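Forum > Home & Kitchen > Remodels and Regrets
Thread: Open shelves instead of upper cabinets, talk me down
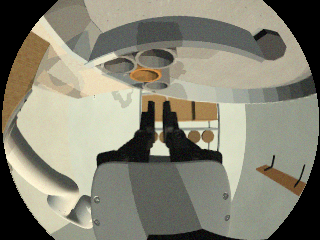 plinth_and_prejudice wrote:
How often do you have to wash dishes that live on open shelves if you never use them?

gergely_v wrote:
Every month or so if you fry things, twice a year if you live on toast. Grease travels farther than you'd think and dust sticks to it. The stuff you use daily stays clean because you're washing it anyway. It's the fondue set that turns fuzzy.

plinth_and_prejudice wrote:
I don't own a fondue set, but I do own 22 mugs, so I take the point. Background: we're redoing the kitchen in August and the quote for uppers from Konetti came in at $1307 more than the shelves. My husband says cabinets are where things go to be forgotten. I say that is the whole service they provide.

Mircea Bogdan wrote:
Did open shelves in our last place. Looked wonderful for the one afternoon I spent arranging them. After that it was cereal boxes. Nobody's cereal boxes match.

saltcellar wrote:
Decant the cereal.

Mircea Bogdan wrote:
I have a job.

saltcellar wrote:
So do I, and it takes me two minutes after shopping. I've had open shelves for years and would never go back. I can reach everything, guests can find a glass without opening every door in the room, and I stopped buying ugly bowls. People who hate them usually put them right over the stove and then act surprised.

gergely_v wrote:
Some of us have a kitchen where every wall is right over the stove.

dormerwindow wrote:
Check what the wall is made of before you fall in love with anything. We bought the Wavard brackets, which are fine, and screwed them into drywall with the anchors from the bag, which was not. Came down at 2 a.m. with my mother-in-law's gravy boat on board. I have been assured it was priceless. Hit the studs.

plinth_and_prejudice wrote:
Noted. Is there a gravy boat you'd like me to put up there on purpose?

dormerwindow wrote:
There was a pair. Ask me at Thanksgiving.

Mircea Bogdan wrote:
Going to be boring and suggest half and half. Cabinets on the side nearest the stove, two shelves by the sink for plates and glasses. The cabinet shop here, Lazaridis, charged us $400 to rework the drawing and it was worth it.

saltcellar wrote:
$400 to erase two rectangles?

Mircea Bogdan wrote:
They also moved the hood. And yes, I know how it sounds.

gergely_v wrote:
For what it's worth, I'd skip half and half. You get a shelf's worth of dusting plus the doors to wipe down. Pick a side. Mine is doors - flat ones, no grooves, because grooves collect flour the way my garage collects bikes.

plinth_and_prejudice wrote:
Update: I showed my husband this thread. He read as far as "I stopped buying ugly bowls" and closed the laptop. We're pricing the half and half, and Graletti is coming to measure in the morning. He's counting the mugs.

saltcellar wrote:
Keep four.

plinth_and_prejudice wrote:
Let's not get carried away.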